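Wellen Opens Sign-Ups for Its March Toy Tidy

For immediate release

MELTINE, March. I'm so happy to finally share this one! Wellen, my little home-organizing business here in Meltine, is opening sign-ups for the Toy Tidy, a 2-week program for people whose small squishy things have taken over the bedroom. It starts the way I start at home, with everything tipped onto the bed (a plain checked sheet is great, you can see what you've got).
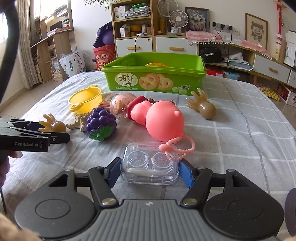 We have 16 places, and each household gets six short lessons by email plus a call with me at the end. You don't need to buy bins. Use a cookie box, a snack tin, whatever is already in the house, and put the big awkward toys in last. Pigs with curly tails are a pain to stack, so mine get a spot of their own. Play food goes together, corn with grapes, and I don't fuss about it more than that.

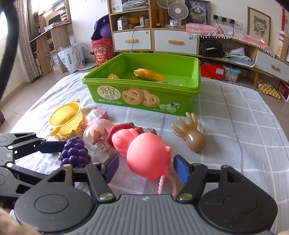
Small stuff like contact lens cases goes back to the bathroom on day one, please! I lost a whole afternoon to that once.

Sowa, the secondhand shop on Kirard Street, is taking any toys you decide to pass along, and they'll give you store credit for the good ones. Last year our neighbors dropped off 3799 items there, which still makes me laugh.

Sign-ups are open now at the Wellen front desk or at the Sowa counter, until 6 p.m. daily.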